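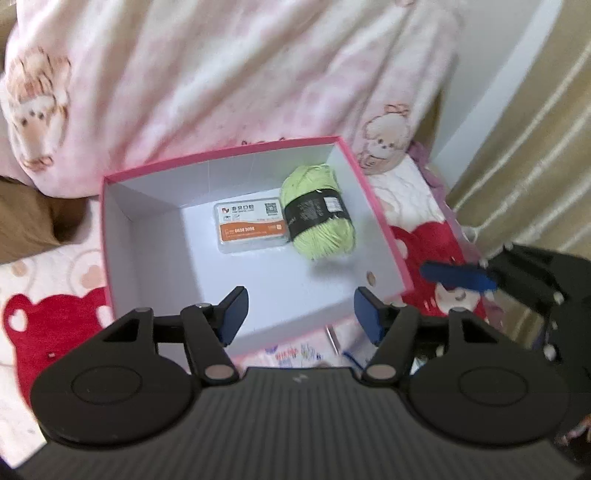 Figura 1. Pinzas de mano ante una caja de cartón abierta, con un estuche de plástico transparente y un ovillo verde lima en el interior.

Tema 4. Cuando la preparación de pedidos se enseña con las manos
Apuntes de la asignatura Trabajo y Automatización. Profesora: Kyu-ri Yang

En la sesión anterior nos quedamos en los almacenes grandes, los de cinta transportadora y estantería móvil, y prometí que hoy bajaríamos de escala. Vamos a hablar de Stirko, una empresa pequeña de Drindonstead que vende material de labores por correo y que lleva un tiempo intentando automatizar el llenado de cajas. Les pido que lean el caso con calma y con cariño, que detrás hay gente que conoce muy bien su oficio.

4.1. La tarea
Meter un ovillo y un estuche en una caja parece poca cosa, y sin embargo reúne casi todo lo que a una máquina le cuesta. El ovillo cede cuando se aprieta y la faja de papel puede resbalar; el estuche es rígido, liso y transparente - mala combinación para cualquier sistema de visión. Fíjense en la figura 1 en que las dos piezas se tocan: para coger una sin arrastrar la otra hay que decidir por qué lado entra el dedo. Una persona lo resuelve sin pensarlo. Justamente por eso le cuesta tanto explicarlo.

4.2. Quién enseña a quién
En Stirko, el sistema (lo llaman Stan, y con ese nombre se ha quedado) aprende de demostraciones hechas por las propias preparadoras y preparadores, que manejan las pinzas con las manos. Ju-won Tak, con muchos años en la mesa de empaquetado, grabó 248 demostraciones, de las que se aprovecharon 200. Cuando le pregunté qué había cambiado para él, me contestó que ahora se oye pensar mientras trabaja, y que al principio eso lo cansaba más que las cajas.

Seung-woo Yang, en cambio, echa de menos el ritmo. Con las pinzas se va despacio, y durante los primeros meses las horas de demostración se pagaban igual que las de empaquetado, aunque exigían otra atención. Desde agosto figuran como formación y se cobran aparte.

4.3. Conceptos para repasar
Saber tácito: lo que se sabe hacer y cuesta poner en palabras.
Demostración: ejecución de la tarea por una persona, registrada para que el sistema la imite.
Recualificación: cambio en las tareas de un puesto que pide aprender otras nuevas, con o sin cambio de categoría.

4.4. Para la próxima clase
Traigan una página escrita sobre esta cuestión: ¿a quién pertenece el gesto de Ju-won una vez grabado? Lean también la entrevista con Man-sik Jin, del taller de Stoltton, que defiende una postura bastante distinta de la mía - y me alegrará mucho que alguien le dé la razón con buenos argumentos. Las páginas se entregan al empezar la clase.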